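Subject: Re: [home-manip] Kitchen chores: are we there yet?
Date: March 2026
From: Vi

> The Teltetti write-up says a single policy now handles "everyday
> kitchen work." Has anyone here run it outside their own test set?
> We are deciding whether to plan on it for the Culbridge apartment
> or keep the scripted pick-and-place for another year. Also, does
> anybody trust simulation numbers for this kind of task?

Short answer to the first question: yes, we ran it, in simulation only. Keep the scripted version for now.

Longer answer. We used the Gratura kitchen scenes and 755 episodes, all tabletop work: pick up a bowl, move it, set it down upright. Time limit was 400 steps. We did not test doors, drawers, knobs or anything involving water. "Everyday kitchen work" in the write-up covers much the same ground as our list, so I would read that phrase narrowly. 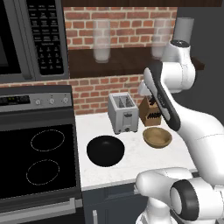
Most of our failures were not grasp failures in the usual sense. The gripper reached the rim and closed on it, but the approach path took the wrist or forearm through space that was already occupied. A counter with a toaster and a knife block against the backsplash leaves little room for an arm coming in from the side, and a shelf overhead takes away the easy retreat upward. The policy looks at the target and plans for the fingers. It has a much weaker idea of where its elbow is.

Bowl shape matters too. A deep bowl gives the fingers a wall to pinch. With a shallow one the lower finger tends to hit the counter before the upper finger is over the rim. We raised the approach by 10 mm and traded one failure for another, so that change has been backed out.

On simulation numbers: I trust them for ranking two versions of the same policy and for finding collisions. I do not trust them for contact. Our friction values were picked by hand, every bowl is rigid, and nothing is greasy. A glossy bowl in the renderer is a lighting setting and says nothing about how it will slip.

For Culbridge, I would separate clearing the counter from the rest of the chore list. Clearing may be usable with a person nearby. Loading a dishwasher or wiping a cooktop is a different problem, and we have no data on either.

We have 2 arms reserved for hardware runs in June. If you send me the counter depth and shelf height for the apartment, I can add that layout to the scene set before then. Please include the clearance under the shelf, measured from the counter surface.

Vi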